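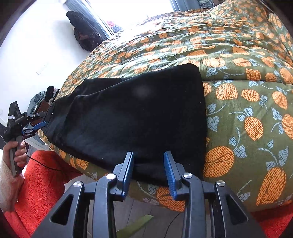

Has anyone here had folding robots put in at their laundry or returns job? I'm at the Prosden returns floor, and Musport (they own us now) says up to 200 of us will be "moved to other tasks" once the machines are in. They've got people working the handheld grippers on clothes all shift, one in each hand, so the robots can learn from it. Black stuff is the worst. You get a garment lying flat with a second layer folded over the top, black on black, and I can barely find the edge myself. So what happens to our hours? Nobody in the office will put it in writing.
Posted by bay4returns

We got the Stumadier line in November. 4 machines, 2 working on a good day. Hours weren't cut, but you stop folding and start clearing jams and feeding the thing, same pay, target went up to 828 pieces. My wrists feel better and my back feels worse. Get the new job description before you sign anything.
Posted by dabbas_nightshift

"Other tasks" means the trucks. Ask what rate they pay for the gripper work too, ours was lower and it wasn't on the notice.
Posted by lintroller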